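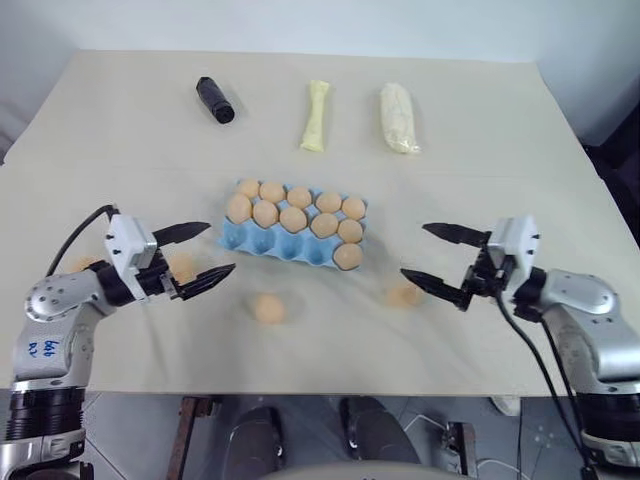 Brukar to Sell Eggs in Returnable Cartons at Netance Stores

Brukar, the egg packer, will begin selling its brown eggs in returnable molded cartons at all 40 Netance grocery stores this month, the two companies announced today.

Feb 2, 2023

Shoppers who bring an empty carton back to the store will receive a credit toward their next purchase of Brukar eggs. Cartons in good shape will be inspected and refilled at the Brukar packing room. Those that are crushed, stained or torn will be pulped and made into new ones.

The agreement follows a trial held in January at the Netance store on Jondent Street. Customers there returned 2,262 cartons over the course of the month. Brukar was able to refill 86 percent of them. Most of the rest had split along the hinge or had egg dried into the cups.

"We expected people to forget, and some did," said Maëlle Beaudoin, packing manager at Brukar. "But plenty of them came back with four or five cartons stacked in a shopping bag. The stacks held up well. What hurt the cartons was being left in a damp garage or under something heavy."

The carton is sold with the same brown eggs Brukar already supplies to the stores. Prices will stay the same. Shoppers who do not want to take part can put the carton in with their paper recycling.

Packing is still finished by hand at Brukar. Eggs are checked for cracks, set into the cups with the narrow end down, and checked again before the lid is closed. Beaudoin said the returned cartons take a little longer to fill, as the cups soften with use and an egg may sit lower than it would in a new one.

Netance will place a return bin beside the egg shelf in each store. Bins will be emptied on delivery days and the cartons will go back on the same truck that brings the eggs.

"The truck was going home empty anyway," said Hélder Macedo, who buys dairy and eggs for Netance. "We asked for a bin that a store clerk can lift alone, and that holds roughly 100 cartons. That was our main request."

Shoppers are asked to follow a few simple rules when returning cartons:

Remove all eggs and any loose shell.
Do not wash the carton. Water weakens the molded pulp.
Leave the label in place.
Close the lid before putting the carton in the bin.

Cartons from other egg companies cannot be accepted, including those of the same size and color. The credit is given at the register and cannot be exchanged for cash.

Brukar and Netance will review the program in the summer and decide then whether to add the larger tray size.

Media contact: Brukar press office, Leclerc Road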